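Istasow Hand-Held Gripper Kit, Paired Set
Pre-Session Safety and Condition Checklist, with Comments
Wusville trial, August 2019

We have had the Istasow pair on loan for long enough to have opinions, and most of them are happy ones! The list follows the order we work in. Marks are OK, WATCH or FIX. Comments are mine and can be argued with. 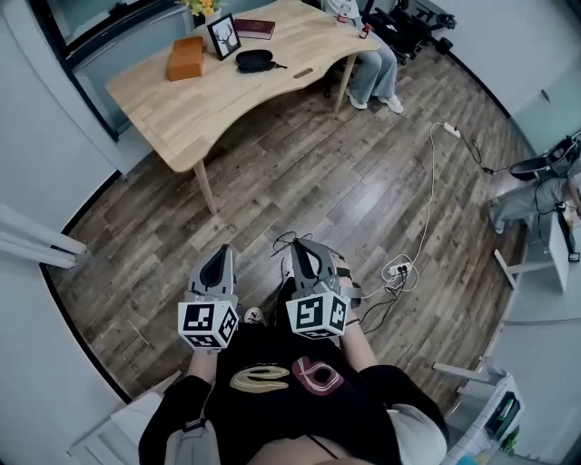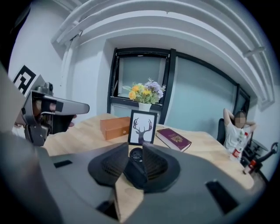 The checklist starts with the grippers themselves, before anyone slips a hand in. Look them over in good light, both sides, and then do the room. I like to do the room from a chair with the grippers held out, the way the person in the black top has them, as you notice the floor differently when your hands are full. A white cable looping across the boards toward a power strip is easy to step over with free hands and much easier to catch with a foot when you are watching two sets of fingers.

SECTION A. GRIPPERS

A1. Shell free of cracks, left and right. OK
Comment: The gray shell shrugs off knocks very well. Ours has met the desk edge plenty of times and I can't find a mark worth writing down.

A2. Fingers meet evenly when closed. OK
Comment: Close slowly and look straight down between them. A lovely smooth action on both.

A3. Ribbed finger faces clean. WATCH
Comment: Lint gets into the ribs. Dry brush only, no solvent.

A4. Marker cubes tight on their mounts, prints unscratched. OK
Comment: Wiggle each one. If it moves at all, stop and tighten before recording. Keep tape and stickers off the printed faces.

A5. Wrist strap snug, two fingers of slack. WATCH
Comment: Right strap loosens over a long session. Recheck at the break. I'd love a stiffer buckle from Istasow.

A6. Lens wiped. OK
Comment: The view is hugely wide, so a smudge near the rim matters more than you would think.

SECTION B. FLOOR AND POWER

B1. Cables routed behind the operator or taped down. FIX
Comment: Still our weak spot. The Jonlow cable covers are on order. Until they come, tape every crossing and tell whoever is joining you where it is.

B2. Power strips out of foot range. FIX
Comment: Same job as B1. Move the strip first and then tape.

B3. Chargers off the floor and cool to the touch. OK
Comment: The supplied charger is rated to 2000 cycles according to its sheet. We are nowhere near.

B4. Chair stable, operator's feet flat. OK

SECTION C. DESK AND PEOPLE

C1. Glass and liquids moved back or capped. WATCH
Comment: Anything small and tall gets bumped by the back of a gripper, which sticks out farther than your knuckles do. Give it a hand's width more than feels needed.

C2. Practice objects have no sharp corners or loose parts. OK
Comment: Boxes and books are great starters. Leave framed pictures for people who have had a few sessions.

C3. Others in the room know a session is on. OK
Comment: Say it out loud. Anyone seated at the desk keeps hands clear of the fingers.

C4. Break taken on time. OK
Comment: The kit is light, but forearms tire before you notice. We stop after 200 grasps, sooner if anyone asks.

SECTION D. STORAGE

D1. Grippers back in the case, fingers open. OK
Comment: The foam is cut beautifully. Left and right only fit one way.

D2. Log filled in. OK
Comment: Running total for the pair is 2190 grasps, with one strap adjustment and no repairs.

OPEN ITEMS
B1 and B2, before the Dimaculangan group has its turn with the kit.
A5, ask Istasow about a replacement buckle.

Cleared for use: yes, with cables taped.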